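26 June 2024

I moved to Flundlow in December with two suitcases and 83 books, and the books were the mistake. Since then I think a lot about how many things a person should keep in a small apartment. Mine is 34 square meters, so the question is practical.

My old neighbor Radu Onu had a rule for this. Every object must have a place where it sleeps. If it has no bed, it goes out of the house. I laughed at him for years, and now I say the same sentence to my sister on the phone.

I started with papers. I found the warranty for a Viklund kettle which I gave away long ago, and 18 keys. Two of them open something. I put the rest in an envelope and wrote "Gevgate, old flat" on it – I could not throw them out yet.

Clothes were easier. Books were terrible. I sold one box, then I went back to the shop and bought one of them again.
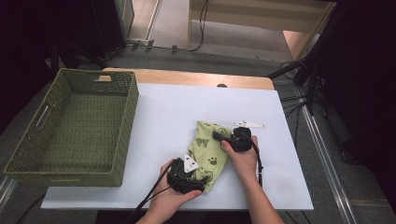
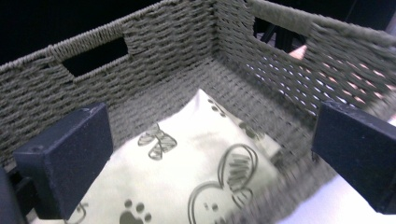

My weak point is the small things which belong to no category: batteries, ribbons, a tape measure, the charger of a phone I don't have anymore. For a long time I kept them in a drawer, and the drawer won. Now I want for them an open woven basket like the gray-green one, with an opening in the side for the hand, because with a lid I would forget what is inside. It must fit under the bench by the door. I measured the space two times and got two different numbers, so tomorrow I measure again. The winter blankets are the next problem, and for them I have no idea yet.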